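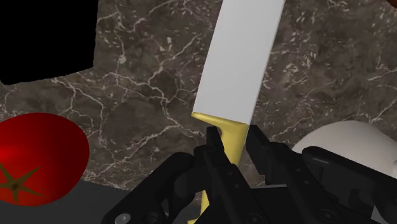
**Demissie Food Equipment | Cell Safety & Standards Team**
Visit report: Mistau open day, Venenbridge, October

We went to Mistau to see how another shop writes rules for robots that handle kitchen tools. The invitation promised "a frank look at our safety practice." It also promised lunch, and the lunch was served first, so we were in a forgiving mood by the time the rules came out.

The first stop was the simulation room. Mistau's house rule is that no blade goes into a real gripper until the same grasp has been passed on screen, in a rendered kitchen with marble behind the counter and a tomato to one side. The kitchen is a good deal nicer than the one in our break room. The knife is gripped by its yellow handle, blade up, and our host used that pose to start an argument about wording.

Their written procedure calls for the tool to be "held safely." Everyone in the room agreed that this was a fine thing to ask for, and then could not agree on whether an upright knife met it. The fingers are on the handle, which is good. The blade points up and away from the gripper, which is good for the gripper. Whether it is good for a person leaning in with a clipboard depends on where the person is, and the procedure has no opinion on that.

To their credit, they have a draft that does. It replaces the one sentence with 4 rules, copied here from the wall:

1. Grip the handle only. Any contact with the blade fails the run.
2. State the blade direction for every pose where the arm may stop, including stops no one planned.
3. On loss of power the gripper keeps hold of the tool. It does not let go to be polite.
4. No hand enters the cell while a blade is held, even if the arm is stopped.

Rule 3 took up most of the afternoon. Our own cell sheet says the gripper should open on an emergency stop, which made sense when we were moving bread rolls. We have been handling blades under that sheet since spring. I wrote this down in small letters.

The second stop was the review desk, where failed runs get sorted. The current knife task has 246 logged runs, and each one that fails has to be given a cause from a list. The list used to have "other" on it. They took "other" off and the reviewers were upset for a month, then began finding causes. We could try this. I expect the same month.

They also make a point of what a passed simulation does not cover. A sheet taped beside the monitor says that rendered friction is a guess until someone measures the handle, and that a pass on screen buys you a slow run with a dummy blade and nothing more. The dummy blade is the step we skip. We have a form for it, with a signature box, and the box is always signed.

The third stop was the real cell, built on a Berus frame with an interlocked door. We watched 2 slow runs with the dummy through the window. We asked how fast it goes at full speed and were told that full speed has its own approval, on its own page, and that the page was blank. The door switch was tested before each run, out loud, with one person calling it and another writing it down. It felt a little like church. It also took less time than our usual hunt for the checklist.

The closing talk was titled "Lessons Learned" and ran over. Slides to follow, they say.

**For our own sheet**

- Change the emergency stop line for bladed tools from "open" to "hold." Before the next knife job, please.
- Add blade direction to the pose table.
- Find the dummy blade. It was last seen propping open the storeroom window.
- Take "other" off the fault list, trial period 5 weeks.
- Replace "safely" wherever it appears on its own. I stopped looking after page one.

Mistau has asked to visit us in return. We have said yes and have not yet offered a month.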